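4. Connecting the Trolen charger to the standby battery

Read section 3 first. Generator switched to OFF, not AUTO. Lugs clean.

1. Disconnect AC supply at the panel. Lock it out.
2. Check the label on the charger -- model 2825 is for 12 V banks only.
3. Red lead to positive, black to negative. Tighten by hand, then a quarter turn. 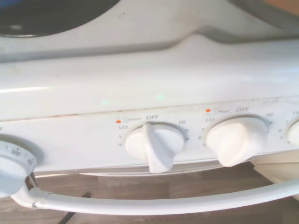 Fig. 4-1. White enamel surface, close up.

4. Plug in the sense lead. Clicks when seated.
5. Restore AC. Green LED in a few seconds. If red, go to step 9.

CAUTION: Never swap leads with AC on. Blows the output fuse, and the fuse is not coverd by warranty.

6. Set charge mode with the dial. FLOAT for most sites. 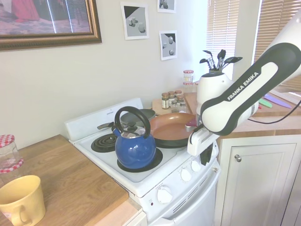 Ifeanyi Shehu: On our Clivport sets FLOAT was too low in November. We went to BOOST overnight, then back to FLOAT in the morning. Worth adding to the manual.

Noted. BOOST is OK for flooded cells. Not for gel.

7. Wait until the display shows 100. Can take all night on a flat battery.

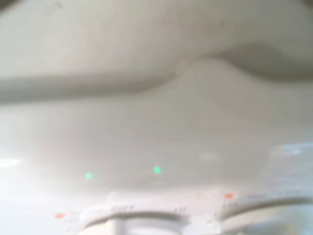
Can the charger stay on while the engine cranks?
Leave it on. The output limits itself during cranking and comes back when the starter drops out.

8. Turn the generator to AUTO and close the pannel door.
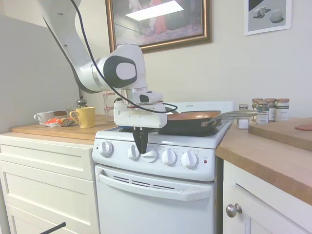 9. Red LED: check polarity, then the fuse, then the sense lead, in that order. Still red -- write down code 1658 or whatever shows and call Zollon service.

Note: keep the vents clear. Wipe with a dry cloth only.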